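February, late, with tea

Went to the Trulis open afternoon at Venthorpe, as threatened. The bus dropped me at the wrong end of the estate and I walked past a tile warehouse and two places that do windscreens before I found the right door. It had a balloon on it. One balloon, grey, which I took to be the company colour.

They give you a lanyard and a biscuit and you wait by the coats until there are enough of you to be worth talking to. Our lot was mostly parents with teenagers who are meant to be choosing subjects, plus a man in cycling shoes who clicked on the hard floor all afternoon and asked about tax. I had no teenager to hide behind. When the lad with the clipboard asked what had brought me I said "interest", and he wrote it down.

First came the talk. Trulis has a thing called Catport, which is the software, and a thing called the Rahman bench, which is where they try the software out on real objects, and I had the two muddled for the first twenty minutes and so laughed in the wrong place. The slides went by at a fair lick. The one I copied down said 1611 grasps logged since the autumn. It didn't say how many of them had gone well, and the cycling man, to his credit, put his hand up. He was told that was a very good question. We moved on to the next slide.

Then through to the bench itself, which is what I'd come for. I had pictured something with shoulders. What they're proud of is the hand, two fingers and no thumb, and the job is taking hold of thin things and keeping them upright.

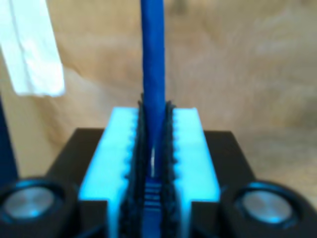 I stood at the front with my biscuit, feeling I ought to look as though I was learning something. Our guide talked about grip the way my uncle used to talk about gravel. Squeeze too hard and you mark the thing, too soft and it leans, and between the two is a region they have spent a great deal of somebody's money finding. I asked whether I could have a go and was told no, very nicely, on account of the insurance. A girl of fifteen or so asked a question with the word "compliance" in it and got a far longer answer than I did, and a card with an email address.

I'll admit I liked it. There's something restful about watching people take enormous trouble over a job I do badly every morning with a toothbrush. I could have stayed, only each group got 60 minutes and the next lot were already breathing on the glass.

Shop on the way out, naturally. Mug, pen, tote bag. Didn't buy the mug. Bought the pen, which has dried up between there and home.

Bus back was late and full of schoolchildren. Dropped my keys twice getting in. Must ring about the boiler tomorrow, and find out what compliance means.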